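Scanlon 实木工作桌（浅色款）

售价：2350 元，含桌面、桌架、五金包和一小罐 Hedent 木蜡油
桌面厚度：32 毫米
均布承重：200 公斤
质保：桌架和连接件 2 年
颜色：浅色、烟熏色（烟熏色目前缺货）
页面更新：2022年1月6日

先说说这张桌子

店里老客人都知道我对桌子比较啰嗦，所以这个页面会有点长，赶时间的朋友看完上面那几行就可以下单了，剩下的等桌子到了再慢慢看也行。

Scanlon 是我们卖得最久的一张桌子。最早我自己买了一张放在家里，写字、吃饭、修台灯、给孩子裁纸都在上面，用着用着就觉得应该进一批来卖。中间换过一次桌架的供货方，桌面一直没换。现在这一批的桌架是 Iron 系列，方管，哑光黑，四条腿都带调平脚，老房子地面不平的也能放稳。以前那一批是梯形腿，好看是好看，可是坐下来膝盖老碰到，好几位客人跟我抱怨过，我自己也碰青过，所以这次坚决换成直腿了！

桌面是整块拼板，没有贴皮，四条边倒了小圆角，手腕搭在上面不硌。浅色款的颜色偏米，刚到手的时候会比您在手机上看到的再白一点点，放在有窗的房间里，过几个月会慢慢变暖。这个变化是木头自己的事，我们控制不了，喜欢一直冷白的朋友建议看别家的烤漆桌，真的不用勉强。

适合谁，不太适合谁

适合在家里摆一张大桌子什么都干的人。做手账的、装模型的、踩缝纫机的、改作业的，我这儿都有客人。有一位 Chelsea Bunting 女士买去放在版画工作室里，后来又加了一张，两张拼着用，中间那条缝她用铜条盖住了，效果特别好，我还专门跟她要了铜条的做法，有需要的可以来问我。

不太适合天天在桌上直接放热锅的人。木蜡油不怕水渍，但是怕烫，刚离火的锅放上去会留白圈。白圈能修，就是麻烦（下面写了怎么修）。也不太适合楼道特别窄的房子，桌面是整块送的，拐不过去就真的拐不过去，下单前请拿卷尺量一下电梯和楼梯转角，把数字发给我，我帮您看。

另外，夹式台灯、夹式显示器支架都可以装，桌沿底下是平的，没有横梁挡着。台钳也能装，请在夹口上垫一块软木或者旧皮子，不然拧紧以后会压出印子来。

安装

两个人装最舒服，一个人也能装，就是翻桌子那一下要叫个邻居。

把纸箱拆开铺在地上，桌面正面朝下放好。纸箱别急着扔。

桌架四条腿先和两根横档连起来，螺丝只拧到带住劲，别拧死。

把架子放到桌面背面，对准预埋螺母。孔位是长圆孔，留了一点活动的余地，木头夏天和冬天会有伸缩，请不要自作主张再多打几颗自攻螺丝把它锁住。我知道很多师傅习惯多打几颗图个结实，可是锁死以后一到开暖气的季节，桌面就容易裂，这种情况我没法按质保处理，先说清楚。

螺丝都带上以后再依次拧紧，用送的内六角扳手就够了。电动螺丝刀请调到小档，我见过把螺母整个拽出来的。

翻过来，放到位，转调平脚。桌上放半杯水看看，水面平了就可以收工。

第一次上油

出厂的时候桌面已经上过油了，拆开就能用。送的那一小罐 Hedent 是给您第一次保养用的，到手用上三四个月，摸着发干了，再上一遍就好。

上油其实很简单，最容易犯的毛病是倒太多。找一块不掉毛的旧棉布，蘸一点点，顺着木纹推开，薄薄一层，推到布上都没什么油了再蘸下一次。整张桌子上完等一刻钟，换一块干布把浮在表面的油全擦掉，擦到手摸上去不黏为止。不擦干净的话，第二天桌面会像糊了一层糖，只能拿油再化开重擦，我自己第一次就是这么干的……

晾一个晚上，第二天可以轻轻用，一个星期以内别放湿杯子。

擦过油的布请不要团起来扔进垃圾桶！摊开晾干，或者泡在水里再扔。木蜡油里的植物油氧化会发热，团成一团有自燃的可能，这一条请一定放在心上。

平时怎么打理

平时用拧干的湿布擦一遍，再用干布带一遍，就行了。厨房油污净、酒精湿巾、魔术海绵都请别用，它们会把油层带走，局部发白发毛，看上去就像没洗干净的脸。

手印和淡淡的灰印子是浅色桌面最常见的，夏天胳膊出汗搭在上面也会有。一点中性皂液兑温水，布拧到不滴水，顺着纹理擦，大部分都能下来。擦不下来的，拿 Dadus 的细砂海绵（页面下方有链接）轻轻磨几下，再补一点油，颜色会和周围接得上。磨的时候面积稍微放大一些，只磨一个小点反而会留下一个浅坑一样的斑。

白圈的修法也差不多，先用干净棉布隔着，熨斗开低温，走几下就拿开看看，水汽出来了白圈会淡很多，剩下的再磨、再上油。熨斗不要停着不动，也不要开蒸汽。

圆珠笔印子要看深浅，浮在油层上的能磨掉，压进木头里的就留着吧。我家那张上有我儿子写的半个拼音，留到现在也没舍得弄。

运费和退换

省内包邮送到楼下，省外按物流实际费用补差，下单后我会先报给您，您同意了我再发货。送上楼需要另外给师傅搬运费，有电梯和没电梯价钱不一样，请在备注里写清楚楼层。

签收的时候请当着师傅的面开箱看四个角。磕角是运输里最常见的问题，当场拍照发给我，我直接补一块新桌面过去。已经签收过了好几天才发现的，我也会尽量帮忙，就是和物流那边扯起来很费劲，请体谅。

七天内没有安装过的可以退，运费由您承担。装过的、上过油的就不能退了，不过可以帮您挂到店里的二手群里，一般很快就有人要。

客人常问的几件事

能不能定做尺寸？能改短，不能加长。改短要在工厂裁，裁完重新倒角上油，多等两周，另收一点加工费。

能不能只买桌面？可以，私信我，价格会比整套便宜不少。桌面背面的螺母孔位固定，配别家桌架之前请先把孔距发我。

有没有味道？刚拆箱有一股油和木头的味道，开窗放几天就散了。鼻子特别灵的朋友可以先不急着摆进卧室。

烟熏色什么时候有？工厂说一月底之前排不上，我不敢给准话。想要的先在页面上点到货提醒，来了我按顺序通知。

抽屉有吗？这款没有配抽屉。另外卖的有一种挂在桌板下面的浅抽屉，放笔和剪刀够用，自己装的时候请用配的短螺丝，别换长的，穿出来就糟糕了。

桌面上贴胶带

好多客人会在桌上贴胶带划区域，哪边放工具哪边干活，一眼就清楚，我也挺喜欢这个办法。浅色桌面配黑色胶带特别醒目，竖着贴斜着贴都行。

新上过油的桌面请先晾足一个星期再贴，油没干透的时候贴上去，粘不牢，揭的时候还容易带起一层。选胶带的话，布基的比较好揭，那种透明的封箱带最好别用，放久了胶会留在木头上，黄黄的一条。

揭的时候慢一点，胶带往回折着拉，别直直往上扯。冬天屋里冷，胶发硬，可以先用吹风机低档吹一下。留下来的胶印拿一点 Hedent 木蜡油抹上去，等几分钟再用布搓，多数都能搓下来，顺便就把那一小块保养了。贴得久的地方揭开以后颜色会比周围浅一些，是没晒到光的缘故，过段时间自己会追上来，不用打磨。
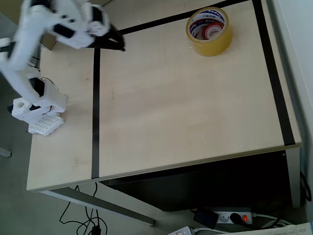
搭配着买

Hedent 木蜡油，大罐装：够一张桌子用好几年，盖子用完请擦干净再拧，不然下次要拿钳子开。
Dadus 细砂海绵：可水洗，正反两面粗细不同，浅色桌面用细的那一面。
Iron 系列加高脚垫：给个子高的朋友，站着用也会舒服一点，一套四个。
桌板下挂式浅抽屉：黑色，附短螺丝和导轨，安装说明在箱子里，看不明白就给我发消息，我晚上一般都在。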